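Wularwood Robotics Club — Cloth Handling Project
Progress report to the Nidell Fund
Submitted by Joaquim Meireles, club adviser
8 March 2025

Where we stand

The short answer to the question on your form ("Is the project on track?") is partly. The bench is built, both arms run, and the students can drive them. The part of the proposal that got the most attention, the arms folding cloth by themselves, is well behind where I said it would be. I wrote that section of the proposal and I was too hopeful.

The proposal promised a pair of arms that would take a cloth out of a bin, lay it out flat, fold it and stack it, with no student touching the controls. At this point the students can do all of that by hand control on a good afternoon. Running on its own, the system does the first step fairly often and the rest hardly at all. I would ask you to read the sections below with that in mind, including the ones where the numbers look healthy.

Equipment

The frame and enclosure are finished. The students cut and squared the aluminum themselves, which took longer than buying a finished bench would have, and I still think it was the right use of their time. The walls went up after we found that people walking past the bench were getting into the recordings. They are plain on purpose. The patterned table cover was the students' idea and I argued against it. Their reasoning was that a system that only works on a blank table hasn't learned much about cloth. I have come around on the reasoning. I am not yet convinced that we can afford the extra difficulty this year.

Both arms have been rewired once. The purple tubing was rerouted in the fall and tied down again, and it still swings wider than I would like when an elbow comes up fast. One student group has drawn up a shorter route. They want to fit it before the May demonstration. I have told them they can do so when the recording sessions are finished and not before, as any change to the arms partway through makes the earlier recordings harder to use.

Recorded attempts

We set ourselves a target of 200 usable recordings of students driving the arms through the full task. We have 142. A recording counts as usable if the cloth ends up folded, nothing was bumped by hand and all the camera views were saved. That last condition cost us a good many sessions in the early weeks, when a full disk stopped the saving and the software gave no warning. The students now check the disk before each session and sign the sheet.

The 142 are not equal. Looking through them with the two students who keep the log, I found that too many were made with the same cloth, in nearly the same starting spot, by the same confident driver. The results are tidy and I doubt they teach the system very much. From here on each session has to use a mix of cloths, and the driver changes after every run. The pace has dropped as a result. I would take fewer and better recordings over reaching the target with copies of one another, and I would like your agreement that the target can be read that way.

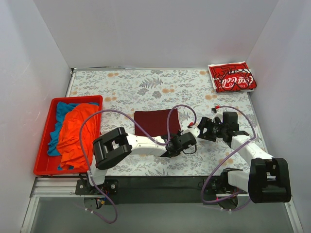
The two-arm bench with a mixed set of cloths, two of them in the red bin.

The mix matters more than it may sound. A plain cloth lying flat gives the system a clean outline to work from. A heaped one has no outline to speak of, and the part that can be grabbed may not be an edge. Printed designs add a further problem. The Coca-Cola cloth has strong lines all over it, and our software has more than once picked a line in the print as the place to grip. The students find this funny. I find it a fair warning about how little the software knows.

Results when the system runs alone

We tested at the end of the last work period, using the most recent version trained on our own recordings. I asked for 90 trials and for every one to be written down, including those stopped early. In earlier tests the students had a habit of restarting a bad run and leaving it off the sheet. They weren't being dishonest. They thought of those runs as warm-ups. But it made the figures worthless and I have thrown them out, so please disregard the success rate I quoted in my last letter to you.

Of the 90 trials, 7 ended with a cloth that I would call folded. I was the judge, and I did not accept a cloth bunched in half. In most of the failures an arm picked up a cloth and then lost it when the second arm came in to take a corner. There were also plenty in which the grippers closed on nothing, lifted, and carried on as though they had hold of something. The students have started a list of these by type. It is the most useful document the project has produced so far.

I am aware that other programs report much better figures for what sounds like the same task. Some of our students have visited the team at Cuautle and came back impressed with what they saw. I asked them how the cloth was placed before each run and who placed it, and they couldn't tell me. Until I know that, I don't put our 7 next to anyone else's number, and I would ask the Fund not to either.

What the students have learned

Your form asks for evidence of learning and suggests a survey. We gave the survey. Nearly every student marked that they had learned "a great deal," and I attach the summary because you require it. I don't think it tells you anything. Students who like a club will say so.

I would point you to the session logs instead. Early entries say things like "arm acting weird" and "worked better today." Recent ones give the cloth used, where it started, which arm moved first and the point where the grip was lost. One entry from last month argues, with reasons, that a fix the whole group was proud of had made no difference. The student who wrote it was not popular that afternoon. She was right, and the fix came out.

Attendance is steadier than last year but uneven across the work. Driving the arms is popular. Sorting recordings is not, and it has fallen to the same few students. We now require an hour of sorting for every driving turn. There has been grumbling, and the backlog is going down.

Budget

Spending is within the approved amount. The arms and frame came in close to plan. We overspent on replacement gripper parts and underspent on travel, as the trip to the Inden meet was dropped. I request permission to move what is left of the travel line to parts and disk storage. I don't want to buy the ready-made folding software that was offered to us at a student discount. We might get a better demonstration out of it, but the students would be operating someone else's work and the logs would stop being worth reading.

Changes requested

1. That the recording target be counted by variety of cloths and drivers as well as by total.
2. That the May demonstration show students driving the arms, with the system running alone as a second part, and that visitors see whatever happens in that second part without repeat attempts.
3. That remaining travel money be moved as described.
4. That "folds and stacks without help" be changed in the project goals to "picks up and lays flat without help" for this year. Stacking hasn't been tried without a driver and I see no sense in promising it again.

Next steps

The remaining recordings come first, then retraining, then a second set of 90 trials under the same rules so that the two can be compared. If the retrained version does no better, I will say so in the next report, and we will have to talk about whether the trouble is in our recordings or in the method. My guess at present is the recordings. I have been wrong on this project before, and the trial sheets are open to anyone at the Fund who wants to go through them.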